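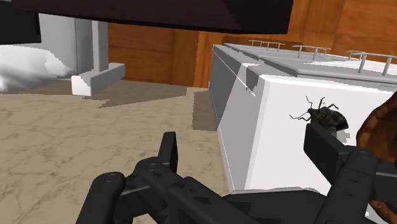 How long do you need for the Herkenik mill tour? Three hours if you want to see the dye house and still have time for the shop, and longer if you're the kind of person who reads every label on every wall. (I am. My husband waited on a bench.)

I'd been trying to get on one of these open days for ages. The mill only opens its doors twice a year, once in spring and once in December, and the December one fills up with people buying Christmas blankets, so I held out for spring and drove over on May 30, 2024 with a thermos and my good walking shoes. Glad I wore them! The floors in the older half are cobbled in places, and there's a steep iron staircase up to the weaving floor that you have to take pretty slowly.

They split us into groups at the gatehouse, and ours was led by Branwen Landeg, who has worked there 3 decades and started out sweeping under the looms. She talks fast and walks faster. We began in the wool store, which smells exactly the way you'd hope, like a wet sheep that has been somewhere nice. Bales were stacked up to the rafters and she let us push our hands into one. Your fingers come out greasy from the lanolin and stay that way until lunch.

Next was carding and spinning. I've spun a little at home on a drop spindle (badly), so seeing 200 threads pulled out and twisted at the same time made me a bit giddy. The spinning frame is a Blomqvist, painted a dull green, and it has been running since before my mother was born. The parts haven't been sold in decades, so they make their own in a workshop out back. Branwen said the leather belts are the hard thing to get now, and a woman in our group who turned out to be a saddler got into a long conversation with her over that. I think they swapped phone numbers.

The weaving floor is LOUD. You get ear plugs at the top of the stairs and you'll want them. No talking up there at all, so Branwen had a set of laminated cards she held up, and she pointed at things and we nodded. I mostly just stood and watched the shuttle go. They were weaving a checked throw in rust and cream, a pattern called Tiltell, and I decided right then I was going home with one.

The dye house was my favorite, though. It's a low building across the yard, steamy, with drains running down the middle of the floor. They do a plant-dyed line called Natitura along with the regular colors, and the dyer had skeins hanging up from that week: a soft madder red, a couple of yellows from weld, and a blue I can't describe except to say I've been trying to find a paint to match it ever since. Somebody asked how many recipes they had and he pulled out a binder with 359 of them, all handwritten, some with bits of yarn taped next to the notes. I could have sat down with that binder for the afternoon.

Lunch is in the old canteen. Get the leek and potato soup and skip the quiche. There's a second seating if you miss the first, and the line was a lot shorter for that one.

Then the shop — oh dear. The throws are full price, but go to the back left corner for the seconds shelf, where a Tiltell with one slightly wobbly edge came to 54 dollars. I looked at that edge for a good five minutes and couldn't see what was wrong with it. I also bought two skeins of the yellow, which I don't need, and a bar of lanolin soap for my sister.

A few practical bits. Parking is in the field past the bridge and it gets muddy. The wool store and the dye house are all on one level, but the weaving floor is stairs only, so call ahead if that's a problem and they'll let you watch from the gallery door on the hill side. Kids have to be eight or older. They take cards in the shop and the canteen, but the tour itself was cash at the gatehouse, and I had to borrow a ten from my husband.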